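4.3 Grasp recovery when the plate has other ideas

The Kastdale planner, as first written, believed that a plate is either on the table or in the gripper. Plates spend a surprising amount of their lives in neither condition. A flat plate offers the fingers very little to hold, so our rim grasp lifts one side first and leaves the opposite side on the table as a pivot. During this phase the object is supported by two things at once, and the original state machine, which had room for one, would declare the grasp failed and politely put the plate back down. It would then see a plate on the table and try again. One overnight run repeated this exchange 429 times without logging an error.

We replaced the two states with a single contact graph, maintained by a module we call Bondarchuk. Each node is an object, the table or the gripper, and each edge carries a belief that the two are touching. The planner may now ask for a tilt, hold it, and change its mind partway through. Edges are updated from finger position, wrist torque and the output of the Cornero segmentation network, in that order of trust. Cornero was trained on the Iretthorpe tableware set and is very good at plates seen from above. Seen edge-on, a plate becomes a thin line, and Cornero's confidence drops to the level of a guess. We therefore freeze an object's shape estimate at the last good view and let only its pose change while it is being tilted.

The pivot itself is treated as a line contact that may slide. Early versions assumed it would not slide, an assumption the plates did not share. The controller now limits lateral force at the rim and replans whenever the estimated pivot moves more than 16 mm. Replanning draws 1000 candidate wrist paths, throws out those that pass through neighboring dishes, and keeps the cheapest survivor. Figure 2 shows the arm holding a plate in the intermediate state.

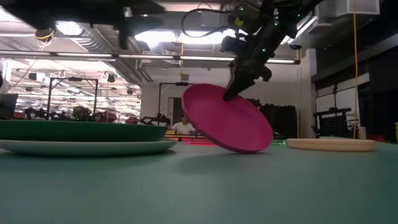 Figure 2. Rim grasp with one edge still on the table. The magenta plate is supported by both gripper and tabletop; the other plates enter the planner as obstacles.

Stacks remain awkward. Bondarchuk represents a stack as a chain of edges, and occlusion tends to merge the lower members into one generously thick plate. The planner then aims for a rim that does not exist, with great precision. We currently handle this by planning only for the top plate and asking for a fresh segmentation after each removal, at a cost in time that we accept for now. A depth prior for nested rims would be the obvious remedy, and we return to it in Section 6.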